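Vastcombe Workshop
Hand Kit Evaluation: Second Progress Report
Submitted to the Curitell Equipment Fund, 20th October

1. Where we are

The grant pays for a working evaluation of the Vaka hand kit, a pair of printed five-finger hands sold as a bolt-on for small two-arm setups. The fund asked us for a plain answer on whether the kit is good enough to recommend to the colleges and small workshops on your list. We are past the halfway mark. Assembly, wiring and first calibration are finished, the tabletop tests are under way, and the long wear test has been started on one hand only.

The short version is that the kit is usable, the paperwork that comes with it is poor, and the thumb needs work. Our recommendation is still open.

2. Assembly and setup

The first report covered unpacking and the missing fasteners. The replacement bag arrived in March and both hands were built up after that. The build guide allows one day per hand. Our first took four and our second took two. Most of the extra time on the first hand went on routing the finger tendons, where the guide shows the left hand only and leaves the reader to mirror it. We have written our own right-hand sheet and will hand it over with the final report.

The wrist plate fits our arms without an adapter. The screws supplied are slightly too long for our mounts and bottom out before the plate is tight, so we changed them for shorter ones from stock. A buyer with the same arms should expect to do the same.

Each finger is driven by a position value from 0 to 255. The values do not match between the two hands. A setting that closes the left index finger to a light pinch leaves the right one visibly open. The maker's calibration tool corrects this, but it forgets the result when power is removed. We now store the offsets on our side and send them at start-up.

3. Tabletop tests

The test set is deliberately simple. It uses small painted wooden cubes in red, yellow and green and a flat black bar, on a plain white table, with the two hands working from either side. An operator drives the hands by glove for the first set of trials, and the recorded motions are played back for the second set. We kept the Monti two-finger gripper from the earlier grant as the comparison, on the same table with the same objects.

To date we have logged 2904 pick attempts with the Vaka hands. The tests fall into these groups:

Single cube, lift and put back in place. Complete for both hands.
Two cubes close together, lift one without moving the other. Complete for the left hand, in progress for the right.
Flat bar, lift from the table. In progress.
Pass an object from one hand to the other. Started, with too few trials to report.

Single cubes are no trouble. The hands pick them up square or turned at an angle, and the operators needed very little practice. The Monti gripper is quicker at the same job, mainly because there is less of it to line up. With two cubes close together the result depends on approach. Coming in from above with the index finger and thumb works well. Coming in from the side, the unused fingers tend to brush the second cube, and the operator has to fold them away first. The kit software has no single command for this, so we added one.

The flat bar is the hard case. It sits low and gives the fingertips little to hold. The Monti gripper fails on it more often than it succeeds. The Vaka hands do better when one finger tips the bar up and the thumb comes under it, but this takes practice and does not play back reliably from a recording. A small shift in where the bar lies is enough to spoil it.

4. Problems found

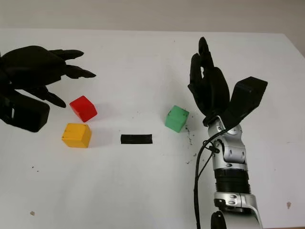

The thumb is the weakest part of the design. It is bulky compared with the fingers and swings wide when it opens, so the operator has to leave more room beside an object than the job itself calls for. On the right hand the thumb joint has also developed some play. We have tightened it twice. The maker has told us a revised joint is being tested and has agreed to send us a pair, though no shipping date has been given.

Cable routing is the second problem. The kit leaves the cable run to the buyer, and a loop that clears the arm in one pose can pull tight in another. We had one connector work loose during playback trials. Clips at the wrist have helped, and we are trying a softer cable.

The fingertips are bare printed plastic. They slip on painted surfaces when the grip is light. Rubber tips are sold separately, and in our opinion they belong in the box. We have ordered one set and will repeat the single cube trials with it.

5. Wear test

The wear test runs one hand through a full open and close, with an inspection after every 1000 cycles. The left hand has passed its first two inspections with no broken tendons and slight rubbing at the base of the ring finger. The right hand will not start until the new thumb joint is fitted, as results from the present joint would be of little use to a later buyer.

6. Support from the supplier

Replies to technical questions have been polite and mostly correct, with an average wait of 7 working days. For a workshop with its own technician this is tolerable. A college with one teacher and a fixed timetable could lose a good part of a term to two or three questions.

7. Budget

Spending is within the approved total. The parts line is slightly over because of the fingertips and replacement cable, and the travel line is under because the supplier visit was held by video call. We ask for approval to move the unused travel money to parts. No additional funds are requested.

8. Work remaining

Finish the two-cube and flat bar trials on the right hand.
Repeat single cube trials with rubber tips.
Fit the revised thumb joints when they arrive and start the right hand wear test.
Run the hand-to-hand passing trials.
Write up the build notes and start-up settings for other users.

The one item outside our control is the thumb joint. If it has not arrived by the time the other trials are finished, we propose to report on the kit as sold and send the wear results for the right hand as a supplement. Please let us know whether the fund would accept the report in that form.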